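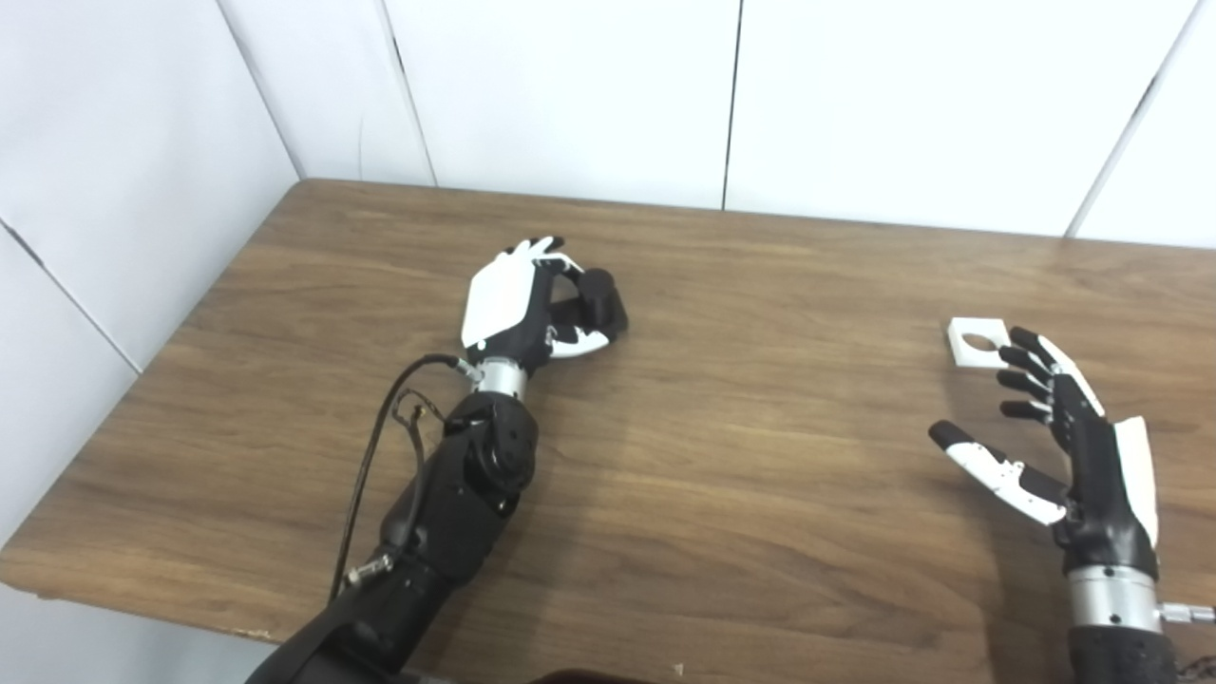 Leave the table alone. No runner, no bowl of lemons, no little tray for the keys. My friend Delia Gallardo has 2 runners on hers and you can't put a cup down without moving somthing first.

Plain wood is enough. Straight grain, mid brown, white walls behind - lovely. People pay for a decent table then spend years hiding it. Why? Scratches, they say. So it gets scratched. Mine has a ring from a teapot, November, my own fault, and I like it more than the vase I got rid of.

Wipe it, use it, leave it bare. Thats my whole argument.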